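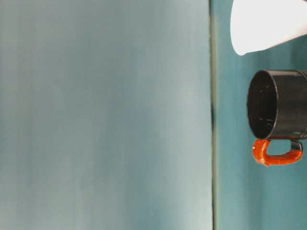
Grip drift fault (Haldane cell)

Grip drift is what we call it when an arm closes a little off from where it thinks it is. I ran into it at the Clinstead shop, on the Haldane cell, and boy did it eat up my April! The controller (a Harkska unit) logged 359 bad closes out of 1748, mostly on mugs, and it never once threw an alarm. Handles were the worst – the fingers would pinch one side and the whole mug would swing. Grosby's fix is a re-zero every 300 cycles. I do mine at 3 a.m. too, just before the shift change.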